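The Provisional Item

Fiction

The claim came to me on January 22, 2018, in a box file with a broken spring. I was then the measurement officer attached to the county audit office at Kurnadstead, and my work was to compare what had been paid for with what was in the ground. The contract was the Stonillow relief road. The contractor was Kaushik Surfacing and the supervising consultant was Gekberg. Neither name had crossed my desk before in connection with a query.

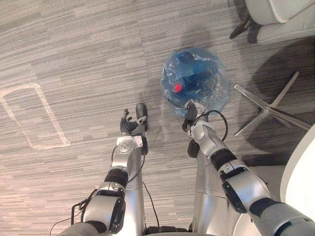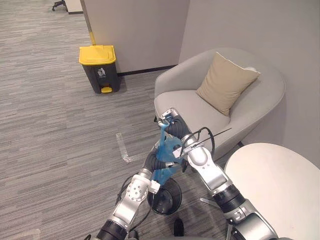 Blue plastic bag on a grey striped carpet, and the same colour of bag held up near an armchair.

The query concerned Item 31. In the bill of quantities it was a provisional item, which meant that a rate had been agreed but no quantity, and that payment depended on the resident engineer signing for whatever was found. The description read: excavate unsuitable material below formation, dispose off site, replace with imported crushed rock in compacted layers. The quantity signed for was 2310 cubic metres. The rate was fair. I checked it against the rates for similar work in the district and it was slightly low.

A low rate on a provisional item is not evidence of anything. I made a note of it and went on.

The supporting papers were complete. I should explain that this was unusual. On most contracts the papers for soft ground are poor, as soft ground is found in the rain, by a man in an excavator, and has to be dealt with before the lorries queue back to the road. The dimensions get written on a cigarette packet or the back of a glove. For Item 31 there were level sheets, layer thicknesses, compaction results and a weighbridge ticket for every load. The tickets had been put in order and punched with the same punch. There was a drawing with the area hatched in pencil.

I spent the first week on the tickets. Each showed a gross weight, a tare weight and a net weight. The gross is the lorry and its load, the tare is the lorry alone, and the net is what is paid for. The arithmetic was correct on all of them. I then sorted them by vehicle, to see whether any lorry had made more journeys in a day than the distance to the quarry would allow. None had. Whoever prepared them had thought about the distance.

The tare weights were the difficulty. A lorry does not weigh the same in the morning as in the evening. It burns fuel, it picks up mud, and wet stone sticks in the corners of the body. If it is weighed empty on every trip the figure wanders by a small amount and never settles. If it is weighed empty once and the figure is stored, then every ticket carries the same tare. Both practices are permitted. On the Item 31 tickets every vehicle had its own stored tare, all different, except that one lorry had changed its figure halfway through the job, upwards, and kept the new one.

I telephoned the quarry. The clerk was helpful. A stored tare was renewed if a lorry had been altered, she said, and she could look up when. She rang back after lunch. The lorry had been fitted with a heavier tailgate and the tare had been renewed in April. My tickets with the new tare were dated before that.

I wrote this down, and asked her to put it in a letter.

There are several innocent reasons why a ticket might carry a figure that did not yet exist. Tickets are lost and reprinted. A system is restored from a copy and the old records take the new values. I listed the reasons on a sheet of paper, with the test that would rule each one out, and worked through them. It took some time and I was in no hurry. The resident engineer for Gekberg, whose initials were on every level sheet, had taught me to use a level.

That had been on a sewer job, before I went over to audit. He was a patient teacher. He made me book the readings in ink and rule off at the foot of the page, and if the loop did not close he would not look for the error himself. He would go and sit in the car. When I had found it he came back and initialled the page without remark. I knew those initials very well, including the way the second one was joined to the first by a stroke that should have belonged to neither.

I declared the connection to my section head. He asked whether it would affect my measurement. I said that the ground would be where it was whoever measured it. He told me to carry on, and to have a second officer present for any site work.

The trial pits were dug in the verge and in the nearside lane, under a lane closure, at positions I had picked from the hatched area on the drawing. There were seven of them. The method was simple. If the soft ground had been taken out and replaced, we would go through the road construction and into crushed rock, and the rock would continue down to the depth on the level sheets. If it had not, we would go through the road construction and meet whatever had been there before.

Gekberg and Kaushik Surfacing had both been invited to attend. Kaushik sent a contracts manager in clean boots, who stayed by his vehicle and took calls. Gekberg sent the resident engineer.

He shook hands with me and with the second officer and asked where we would like him to stand. He had grown thinner. He had brought his own tape.

The first pit went through the surfacing, the base and the sub-base, all of the proper thickness, and then into stiff brown clay. I asked the machine driver to take it down further by the width of the bucket. The clay continued. It was good clay. You could have built on it without any treatment, and somebody evidently had.

I measured from the road surface to the top of the clay and called the figure to the second officer, who booked it. The resident engineer measured it as well, with his own tape, and wrote it in his own book. We compared and were in agreement.

The second pit was the same. In the third there was crushed rock, and the contracts manager ended his call and came over. The rock went down to just under the depth on the sheet. I cleaned the face of the pit with a trowel so that the layers could be seen, and they had been well laid, with no clay pushed up between them. I remember being relieved, and disliking it. The remaining pits were clay, all of them.

"You'll want to find the edge of it," the resident engineer said, meaning the rock.

I said that I would.

"It runs out before the culvert," he said. "There was a pond there. The rest was sound." He looked at his book for a while, and then tore nothing out of it, although I had thought for a moment that he was about to. He asked me what I made it. I told him that I could not give a figure until I had reduced the levels. He nodded at that, and said it was the right answer.

We found the edge where he had said it would be. The volume of rock in the ground, measured to the edges and allowing for the slope of the sides, was a small part of the volume paid for. The difference at the agreed rate would have come to over half the value of the contractor's retention. I did not put that comparison in my report. It was not a measurement.

What I did put in was a table, pit by pit, of the depth certified and the depth found, and a note on the tickets with the quarry clerk's letter behind it. I attached the level sheets. Looking through them again for the appendix, I saw what I ought to have seen in the first week. Each page had been booked in ink and ruled off at the foot, and every loop closed. It closed exactly, to the last place, on every page. No loop I have ever run has done that more than once in a while. He would have sent me back out for a page like it, to find out what I had copied.

I have considered whether he meant it to be noticed. A man who knew levels as he did could have put in a small misclosure without effort, and on real work he would have been suspicious of its absence. He may simply have been tired. I did not speculate in the report, and I was not asked to when I gave my statement. They asked me to confirm the initials, and I confirmed them.

The papers on the payments were dealt with by others, and I saw them only when they were listed for the hearing. They concerned a car, and the fees for a nursing home. Kaushik Surfacing repaid the difference with interest and was barred from tendering in the county for a period. Gekberg issued a revised procedure for provisional items, under which the quantity must be signed by two people. I was sent a draft for comment. I suggested that the tare should be taken on every trip, and they adopted it.

The pits were backfilled on the day they were dug. The machine driver put the clay back in layers and tamped it with the bucket, and the reinstatement gang came behind with the hot material. The resident engineer stayed until the last one was closed. He watched them roll it, checked the surface with a straight edge he had borrowed from the gang, and showed them a low spot on the joint, which they lifted and did again.

I drive over it now and then on the way to Stonillow. The third patch has settled slightly, on the side towards the culvert.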